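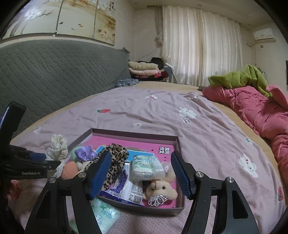
Small Items in Shallow Trays: Frequently Asked Questions

Jalleo Household Notes, sheet 794
Compiled by Hanane Morsy. Last revised February 24, 2020.

Scope

What does this sheet cover?
Sorting and storing hair ties, scrunchies, makeup sponges, pocket tissues, small plush items and loose ornaments in a shallow tray or box lid. Brushes, liquids and pressed powders are covered in the Dreltport drawer sheet.

Who is it for?
Anyone keeping these items in a bedroom without a dressing table. The procedures assume that sorting is done on a bed and that the tray is moved to a shelf or drawer afterward.

Trays

Can a box lid be used in place of a tray?
Yes, provided the walls are straight and the corners are not split. A lid with raised walls on all four sides holds soft items as well as a purchased tray does. Lids with a thumb notch lose small ornaments through the notch and should be taped.

How high should the walls be?
High enough that a tissue pack lying flat does not slide over the edge when the tray is tilted. Higher walls hide the contents and encourage stacking.

Does the bottom need a liner?
A liner is optional. A printed sheet or an old exercise book cover works if it lies flat. Trim it 3 mm short of each wall so it does not buckle. Replace it when it picks up makeup or lint. Avoid newspaper under sponges, as the ink transfers.

Is a bed a suitable work surface?
It is adequate for sorting. Pull the sheet taut first, set the tray down away from the pillows, and do not kneel next to it. Soft bedding lets the tray tip toward the nearest weight. For anything with small stones or pins, use a table.

Sorting

In what order should items go in?
Empty the tray completely. Lay flat packs first, along one wall. Add wrapped sponges, then scrunchies, then plush items. Ornaments go in last, or in their own cup.

Should satin and fuzzy scrunchies be kept apart?
Keep them apart if the fuzzy ones shed. Satin shows loose fibers clearly and is hard to brush clean. Where there is only one tray, put the tissue packs between the two groups.

How should a satin scrunchie be laid down?
Loosely, in a ring or a soft fold, without twisting. Tight folds set creases into satin over several weeks. Elastic stored under tension also loses stretch.

What about rhinestone ornaments?
Store them face up and away from satin, knit fabric and plush. The settings catch on loops and pull threads. If an ornament is already caught, lift the fabric off the setting; do not pull the ornament.

Makeup sponges

Can a sponge share a tray with hair accessories?
An unused sponge in its wrapper can. A sponge in use should have a separate compartment or a ventilated holder. Fibers from scrunchies and plush stick to sponge foam and end up on the face.

Which way should a teardrop sponge face?
With the point up, or on its side if it has a flat facet to rest on. A sponge stored on its point deforms.

How should a sponge be picked up?
By the widest part of the body, with light pressure. Fingernails tear the foam, and most tears begin near the tip.

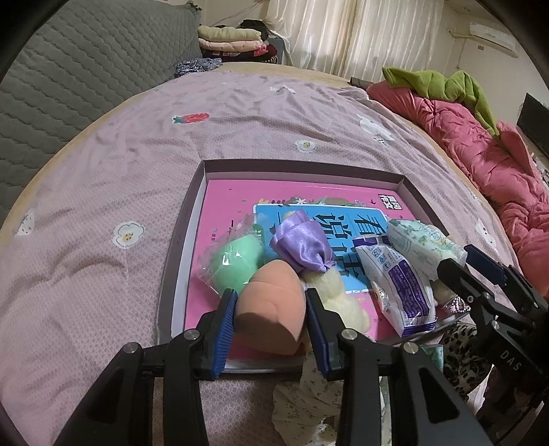

How often should a makeup sponge be washed?
After each use, with lukewarm water and mild soap. Squeeze until the water runs clear, press in a clean towel, and air dry fully before it goes back in any closed space. Discard it when the foam cracks or keeps an odor after washing.

Does a new sponge have to stay in its wrapper?
Leave it wrapped until first use. If the wrapper has opened, treat the sponge as used and wash it before it touches skin.

Tissue packs

How many packs should one tray hold?
No more than 3. Beyond that they take over the floor of the tray and other items get stacked on top.

Does it matter which way the label faces?
Face the opening flap up. A flap pressed against the liner lifts its adhesive and the top tissue collects lint.

Upkeep

How long does a full sort take?
Allow 5 minutes for a tray in regular use.

How often should the tray be emptied?
Monthly. Shake the liner out, wipe the walls with a dry cloth, and check scrunchies for exposed elastic. Cardboard walls must not be wiped with a wet cloth.

Are stackable trays recommended?
Only for items used less than once a week. Esben Arnardóttir tested the Domínguez and Killton stacking sets for us in November and found that the lower tray was left unsorted in both cases. Single-level storage is still our default.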